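# Put the checks in the recorder

Most of the arguments I hear about robot learning are about models. Which policy class, how big, how long the action chunks should be, whether to predict joint positions or end-effector poses. I think teams that are short on people should spend less time on those questions and more on the program that writes the demonstrations to disk. It is the least glamorous software in the building, and in my experience it decides more than the network does.

I have worked on three of these programs. The first was a script that subscribed to everything and dumped it to a file. The second was Tritell, which we bought into because it had a good viewer. The third is Clomavlow, which we wrote ourselves and which I still maintain. All three started from the same assumption, that a recorder should be dumb. Record everything, judge nothing, and let the people downstream sort it out. I held that view for years and I now think it is wrong.

The case for the dumb recorder is easy to make. Disk is cheap. Any check you write today encodes what you believe today, and you may want the rejected data later. A recorder with opinions can also fail in ways a dumb one can't. If the check has a bug, you lose an afternoon of work and may not find out until the evening.

All of that is true. What it leaves out is who does the sorting. At our shop the downstream person was whoever was about to train, usually at night, usually with a deadline. They wrote a filter for the problem in front of them and left it in a notebook. By January we had four different definitions of a valid episode, and two runs that were supposed to be comparable had been trained on different subsets of the same folder. The comparison went into a slide deck before anyone noticed.

The failure that changed my mind was smaller. In a batch of 755 episodes, the gripper width on one side was being stamped with the time it arrived at the computer, and the width on the other side with the time it was measured. The gap was almost 100 milliseconds. Nothing crashed. The loss curve looked fine. The policy closed its left gripper a little late, every time, and we spent 17 working days adjusting the controller to make up for it. A check on timestamps, running while the recording was being made, would have taken an hour to write.

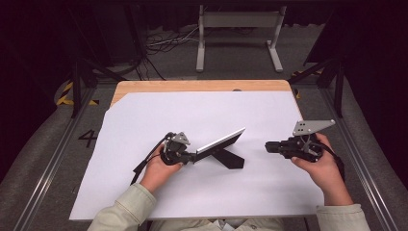 Timing is the part that bimanual work punishes hardest, and it is where I would put the first check. With one arm, a constant delay is a nuisance you can often tune away. With two, the sides have to agree with each other as well as with the cameras, and an error between them looks a lot like a person being clumsy. Take a small black display stand on a sheet of paper, the left gripper clamped onto the panel's lower edge and the right one nearby with its jaws clear of it. At that moment the width signals ought to tell two different stories, one side holding and the other side free. If the left stream is late, the log pairs an image of a closed grip with a number that says the jaws are still moving, and the model has no way of knowing which to believe. It learns some average of the two.

The checks I argue for are plain ones. Every stream has a clock source, and the recorder refuses to start if it doesn't know what that source is. Every stream has an expected rate, and a gap longer than the limit marks the episode. Calibration has a version, and the version is written into each file, not into a folder name. If the tracking jumps farther between two samples than a hand can move, the operator hears a tone right then, while the objects are still on the table and the take can be done over.

That last point matters most to me. A problem found during recording costs one take. The same problem found in training costs everything recorded since it began, plus the time of whoever had to work backward to it. We treat these as the same bug because they have the same ticket, but the price is very different.

I would keep one part of the dumb recorder, which is that it never deletes. Clomavlow marks bad episodes and says which rule they broke. The training loader skips marked episodes by default, and if you want them you have to ask in the config, where everyone can see it. This answers most of the worry about losing data to a bad rule. When a rule turns out to be wrong, you fix it and run the marking again over the stored files. We have done that twice.

There are six rules in the recorder now. I have been asked for more, including one that would score how smooth a demonstration is, and I have said no so far. Smoothness is a matter of taste and of task. A slow correction halfway through a grasp may be the most useful second in the file. Rules in the recorder should cover things that can be plainly wrong, such as clocks, rates, versions and impossible motion. Anything that needs judgment belongs later, in code that is reviewed and has a name.

Atitz, the planning package we use on the arms, already works this way. It won't accept a trajectory without knowing which robot model it was made for, and people grumble about it for a week and then forget it's there. I would like recorders to be held to the same standard. If you have one engineer and a month, leave the architecture alone and go read the code that assigns your timestamps.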